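How Does a Washing Machine Get Your Clothes Clean?

Think about everything a T-shirt goes through in one day. It goes out to recess, it leans over a plate of spaghetti, it gets rolled on by the dog, and by bedtime it has ended up in a heap on the floor (or in the hamper, if somebody has already asked you twice!). A few days later it's back in your drawer, soft and smelling nice. So what happened in between?

Well, most of the answer is water, soap, and a whole lot of tumbling.

Let's start with the water. Water is very good at carrying some kinds of dirt away. Dried mud and spilled juice will usually let go of your shirt if you swish it around long enough. But grease is stubborn. Butter, pizza oil, and even the oil from your own skin don't like to mix with water at all, and they hang on tight to the threads.

That's where laundry soap, which grown-ups often call detergent, comes in. Detergent is made of teeny tiny bits that are far too small to see, and each one has two ends. One end loves water and the other end loves grease. The grease-loving ends grab the oily dirt, the water-loving ends pull toward the water, and away the dirt floats, right off your sleeve.

Now for the tumbling. Some washing machines open at the top, and some open at the front with a round door, like a window on a ship.

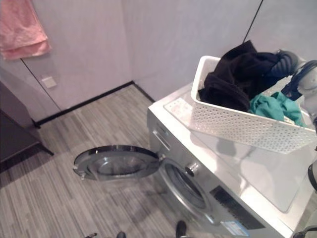
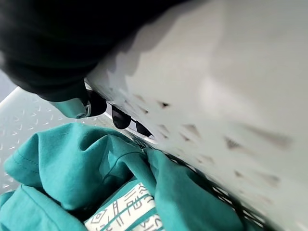
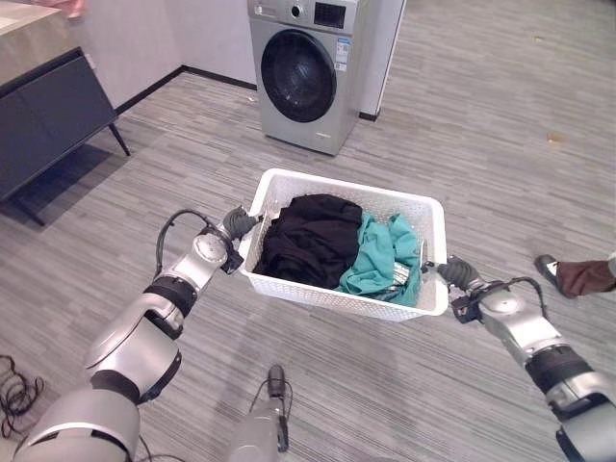 A front-loading washer, and clothes in a laundry basket.

Inside a front-loading washer is a big metal bowl lying on its side, called the drum. When the drum turns, it lifts the wet clothes up, up, up, and then they flop back down into the soapy water with a splat. Over and over they go! Long ago, people did this part by hand, rubbing clothes on a board or slapping them on rocks by the river, and their arms must have been very tired.

After the soapy part comes the rinse, when clean water washes the soap and the dirt down the drain. Then comes the noisy part, the spin. The drum can whirl 700 times in a single minute, and plenty of machines go even faster than that. The clothes get pressed against the wall of the drum, and the water flies out through lots of little holes. You may feel the floor buzz under your socks.

Try it yourself: Fill a clear jar halfway with water and add a spoonful of cooking oil. Put the lid on and shake it, then watch the oil float back up to the top. Now add 2 drops of dish soap and shake it again. Does the oil take longer to come back? Draw a picture of each jar so you can compare them, and ask a grown-up to help you clean up when you're done.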